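Kaimal Junior Karting Program: Progress Report to the Ivent Fund
Monday, December 18, 2023 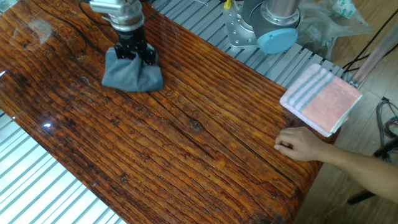 We are at the halfway point of the grant, and I'm really happy with where things stand. When we applied, the plan was to put a full field of local kids on the track at Kaimal, most of whom had never sat in a kart, and to take the best prepared of them to a regional meeting before the end of the first year. Both of those have happened, and the second one happened earlier than we had dared to write down.

Drivers

The program now has 22 drivers on the books, against a target of 20 in the application. Attendance dipped when school started again and we worried about it for a while, but moving the weekday session back by half an hour fixed most of the problem (parents simply couldn't get across town in time). Every driver has passed the flag test and the written rules test. Some of the younger ones know the blue flag rule better than the adults who race here on weekends!

The first regional meeting was at Vollard in July. We entered 6 karts and all of them finished, which on that track, with that first corner, is something to be proud of. Our best result was a fourth place in the cadet final, after starting well down the order. We had a penalty in one of the heats for a loose front fairing, and it was a fair call. Fairings are now checked by a second person before any kart goes to the grid.

Karts and equipment

The grant paid for chassis, engines and the first season's tires. The chassis have held up very well. Two engines needed rebuilding sooner than planned, and we put that down to running them too lean in the cold spring sessions. Both are back in use. The engine builder walked us through the jetting, and there's now a chart on the workshop wall that everybody uses, drivers included.

Tires are the one line where we are over budget. We had allowed for two sets per kart for the year and the practice surface at Kaimal is much rougher than we thought – it eats the outside rears. For next season we would like to practice on the harder compound and save the soft tires for race days. The Merutia circuit has also offered us time on its smoother short layout on Friday evenings, and we want to say yes if the transport money can stretch that far.

Helmets and suits are all in date. We did find that we had ordered too many medium suits and hardly any small ones, so we swapped a batch with the supplier at no cost.

Money

Spending stands at nearly half of the award, so overall we are on track even with the tires. The underspend is mostly in travel, as families shared vans to Vollard. We would like your agreement to move part of that travel money to tires and to the Merutia sessions. The full ledger comes with this report as a separate file.

Next six months

Winter is for classroom work: racing lines, basic data reading, and how to talk to a mechanic about what the kart is doing. Track sessions start again as soon as the surface is dry enough. We plan to enter two regional meetings in the spring, with a bigger group than last time, and to let the older drivers try the next engine class in a test session.

We'd also love to have someone from Ivent come out for a practice day. Bring boots, the paddock is still mostly mud.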